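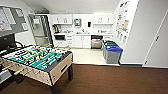 Workshop notebook, Stekham
November 2, 2024

Sharpening day. Carried on with the plane iron from the Marinho smoother, which came back from the Skendness class with a nick near one corner. Ground the edge straight first, square to the sides, then put the bevel back at 25 degrees on the slow wheel. Dipped it every couple of passes. No blueing this time.

Stones were flattened before starting. The 1000 was hollow along the middle, worse than I had thought, and the pencil grid took ages to clear from the centre. It needs doing at the start of every session, and whoever uses it last should rinse the slurry off. I found it caked on both sides.

Went from the 700 to the 1000 to the 2000. The burr came up evenly on the 700 except at the left corner, so I went back and put more finger pressure there. Backs were already flat from the summer and only needed a few strokes each.

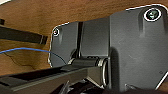 Is the 2000 fine enough to finish on?
For softwood and general bench work, it is, followed by the strop. For the figured maple go on to the Nalametti finishing stone, with very light pressure.

Chisels next. The wide one was fine. The narrow one rocks in the honing guide however tight the screw is, and the bevel had gone skewed from last time, leaning to the right. Did it freehand in the end, side to side, and it came out better than expected. The guide jaws want a touch with a file — not today.

Strop compound is almost gone. Also low on camellia oil. Order code for the compound is 856 in the Nalametti list, the green bar, not the white one we were sent before.
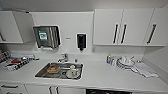

Page last changed: November, after the second test cuts

Test cuts on pine end grain. Plane iron left a clean surface with one faint line, which I traced to a tiny chip I had missed at the corner. Back to the 1000, then the 2000, strop, tried again. Line gone. Shavings on the long grain were full width and didn't break up at the mouth.

Tried a small secondary bevel on the wide chisel, a degree or two steeper. Quicker to touch up, and it held through a whole row of mortises in ash where the plain bevel had folded slightly.
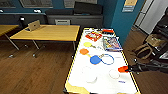
The narrow chisel didn't hold so well. Edge crumbled after the second mortise, so either it got too hot on the old wheel before my time or the steel is soft towards the tip. Will grind back a couple of millimetres and see if better metal turns up. If it still crumbles it can be the glue chisel.

Still to do: file the guide jaws, new strop leather, spokeshave blade, both marking knives.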